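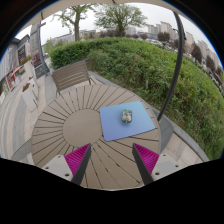

Mouse-like object on the mat, gripper fingers open at the near side of the table.

Choosing fingers for a hand-held gripper: bench notes that also work outdoors

Last revised 2/25/20

These tips cover comparing soft ribbed fingers on a hand-held gripper with a camera mounted behind them. A patio table with a slatted top is a fair test surface. The gaps catch thin edges that a smooth bench lets slide.

Pick one small rounded object and one thin flat one. A computer mouse and a mouse mat will do. Most fingers handle one of the two well and struggle with the other.

Close the fingers on nothing first. The tips should meet along the inner strips. If one tip leads, loosen the screws at its mounting plate, square it up and tighten again. Gianni Colombo sets his with a folded business card between the strips, which is quick and accurate enough.

For the mouse, come in low and grip at the widest part. Ribbed fingers wrap around a curved shell, so squeeze slowly and stop when the ribs begin to lean. Try 8 lifts per finger set before changing anything. 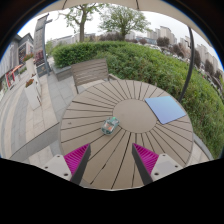 Mouse-shaped device and blue pad on opposite sides of the center disc.

For the flat item, leave a corner pointing toward you and slide one tip under it. On slats, work along a gap. The Pralter tips are thinner and get under a corner more easily; the Bahrami set holds a curved shell better. We kept both and swap as needed.

Camera settings matter more outside. An overcast sky gives even light but fools auto exposure when a pale canopy fills the top of the view. Lock exposure on the tabletop. We used a shutter of 1/800 and had little blur during fast approaches.

Write down the finger set, the object and the result after each try. Hooman Heydari's log from January has 286 entries, and the ones without a finger set noted had to be thrown out — a whole afternoon's worth.

Wipe the strips with a damp cloth between sets. Dust from outdoor furniture builds up on them and reduces grip. Let them dry before the next lift, and recheck the plate screws when you pack up.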